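Leonora Magbanua has washed other people's clothes for a living since she was 19. She began in the back room of a hotel, moved to a dry cleaner, and for the past 4 years has run a wash-and-fold shop in Waltdale with her business partner, Arif Osman. They handle 42 bags on a normal day.

We spoke at the front counter on April 25, 2018, while the dryers were running.

"People think the washing is the work," she says. "The machine does the washing. You spend your day sorting and folding."

She sorts by weight before she sorts by color. Towels and jeans go together, and thin synthetics go in a load of their own, on cool. "A zipper will chew up mesh in one cycle. I had a customer lose a whole set of team shorts that way, at home. She brought them to me afterward and there was nothing I could do."

Sportswear is a growing share of what comes in, and she has opinions about it. She does not use fabric softener on it. She turns it inside out and keeps it away from high heat, mostly for the sake of the elastic.

"Look at the waistband — if it's wavy, it got cooked," she says.
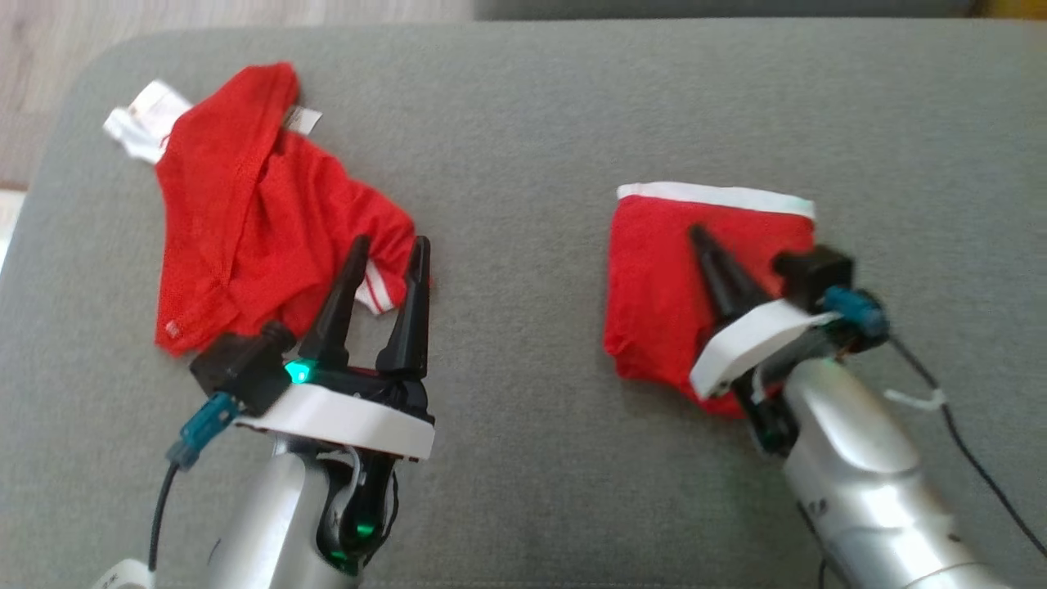 Two red garments with white waistbands, one folded and one not.

The shop nearly closed in its first winter. The landlord, a company called Mullach, raised the rent in March, and the two partners had to decide whether to sign again. Osman wanted to move. Magbanua wanted to stay near the bus stop, where half her customers get off with their bags.

"We argued for a week," she says. "Then Arif went and looked at the other place and the drains were bad. So we signed."

They now have 205 regular customers, most of them on a weekly pickup. Maricel Mercado, the first person they hired, does the evening shift and keeps the book of special requests. One man wants his socks left unpaired. Another customer asks for no scent of any kind, and her load always goes first in the morning, in a rinsed machine.

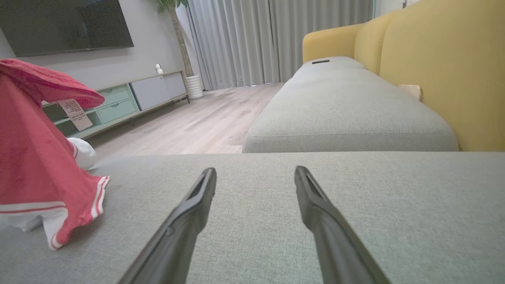 What should people do differently at home?

"Use less soap. Half of what you're using now, and then see if you notice. Most of the stiff towels I get are full of old detergent. And empty the dryer when it stops, because the wrinkles set while it sits there."

She folds shirts on a board and everything else by hand. New staff practice on towels for their first 2 weeks before she lets them near a customer's shirts. Mercado learned faster than that, she says, and now folds fitted sheets better than she does.

Magbanua has no plans for a second shop. She would like a bigger folding table.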